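Trotura Scale Modelers
Minutes of the monthly meeting, 3 Aug 2019
Back room, Lykkegaard Hobby & Craft

Present: Zoia Lytvynenko (chair), Grigore Dobre (minutes), Illia Polishchuk, Caradog Griffiths, and members as per the sign-in sheet.
Apologies: Lukian Panasiuk, who sent written notes on items 3 and 5.

The meeting opened at 2 p.m.

1. Minutes of the last meeting

Accepted with one correction. The airbrush given away in the July raffle was a gravity-feed model, and the minutes had it down as siphon-feed. Grigore will change the copy on the website.

2. Group order

Illia reported that the group order of robot kits from Flernomau is still at the warehouse. The supplier is holding it until the second batch of 1/144 kits comes in, so that everything ships in one box. Members who ordered only 1/100 kits asked if theirs could be sent ahead. Illia has asked, and the answer was that a split shipment would be charged as two shipments. After some discussion it was agreed to wait.

Shipping on the order is $90 in total. It will be divided by box size, as was done for the April order, and not by price. Caradog said that this is hard on people who buy one large cheap kit. Zoia said the box size is what the shipper charges for. No change was made.

Members who have not paid for their kits should pay Illia by the next meeting. Kits not paid for will go on the sale table.

3. Build contest

The theme is "Grunts," meaning any mass-produced machine from any series or of the builder's own design. Custom paint schemes are fine. Named hero machines are not eligible, even if repainted. Lukian asked in his notes whether a commander type with a head fin counts as a grunt. The view of the meeting was that it does, as long as the kit is sold as a commander type and not as one pilot's machine.

There are 27 entries so far. Entries close at the September meeting. The classes are:

Out of box (panel lining, decals and topcoat allowed)
Painted
Kitbash and scratch-built
Junior (under 16)

Illia asked for a separate class for pre-painted figures with added weathering. This was discussed at some length. Several members felt that a pre-painted figure is not a build. Others said that good weathering on a cheap prize figure is more work than a snap-fit kit out of the box. Zoia put it to a vote and the class was not added this year. Weathered figures can be shown on the display-only table.

Bases may be no more than 12 inches on the longest side. Entries taller than the case shelf will be placed on the open table, and owners should say so when they register.

4. Primer and topcoat

Caradog gave a short talk on the Priltex gray primer that he and Zoia have been trying out. His main points were that it goes on thinner than the one the club used last year and needs two light passes on dark plastic. On white plastic one pass was enough. He found it slow to cure on soft joint parts and would mask those. He had no trouble with it on clear parts, but only because he did not put it on any. 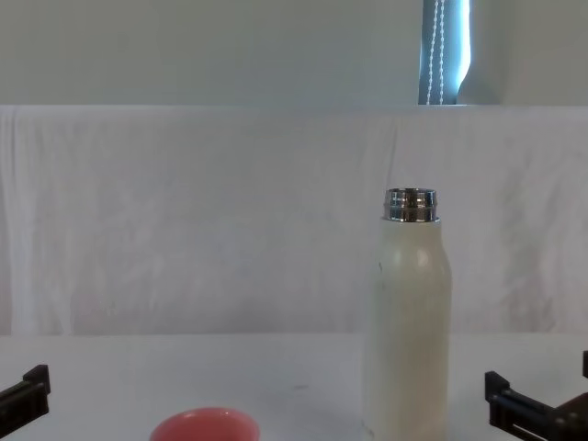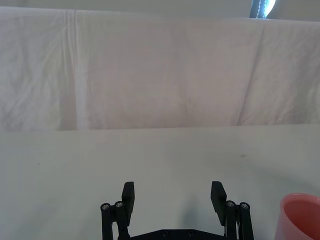
Grigore asked about sanding between coats. Caradog uses a fine sponge and does not go below 800 grit on armor parts. For seam lines he still prefers cement squeezed out along the join, left for a couple of days and then scraped flat with the back of a knife.

There was a question about matte topcoat going cloudy in humid weather. Zoia has had this happen twice this summer. On both kits a second light coat on a dry day took most of the cloudiness away, though it remained in the recesses on the darker one. Members were advised to leave spraying for a dry day if they can.

Anyone who wants to try the primer before buying can bring a few spare runners to the next meeting. Please do not bring a finished kit.

5. Display at the library

The library has offered the club the two glass cases by the front entrance for the month of October. Zoia has seen them. Each has three shelves, and the lights inside cannot be turned off separately. Lukian's notes suggest giving one case to the contest winners and the other to a timeline of kits from the early 1980s to now. The meeting liked this.

Caradog offered his older kits for the timeline. Several have yellowed, and he would like them at the back. Illia has two unbuilt kits from the same years, and it was agreed that the boxes should be shown along with the instructions opened flat.

The library wants a label with each model. Grigore will make a template with the name of the kit, scale, year and builder. Members who do not want their full name on a label can use a first name or a nickname.

The cases lock, but the library does not insure what is in them. Members should decide for themselves what they are willing to lend.

6. Sale table

The sale table will be open from the start of the next meeting until the break. The club keeps no share of sales. Opened kits must be marked as opened, and missing parts must be written on the box. There was a complaint after the June table about a transforming kit that was short one knee joint. The seller has since replaced the part from a donor kit.

7. Money

The balance stands a little higher than last month after the raffle. Zoia proposed setting aside $200 for contest prizes and the printing of labels. Seconded by Illia and passed. Prizes will be store credit from Lykkegaard as before, except in the junior class, where the winner picks a kit from the prize shelf.

8. Other business

Caradog is looking for a left forearm for a 1/100 desert type, any color. If you have one, see him at the break or write to the club address.

Illia asked that people label their bottles of thinner. Two were left behind in July, both without names.

A member asked if the club could have a night on photographing models. Grigore will bring his light box in October, and anyone with lamps of their own is welcome to bring those as well.

Action items

Illia: collect payments, write to Flernomau for a ship date
Grigore: correct July minutes, label template
Zoia: confirm October dates with the library
Lukian: list of kits for the timeline, with years

The meeting closed at 4:15 p.m. The next meeting is on the first Saturday of September at the same time and place. Doors open half an hour early for contest registration.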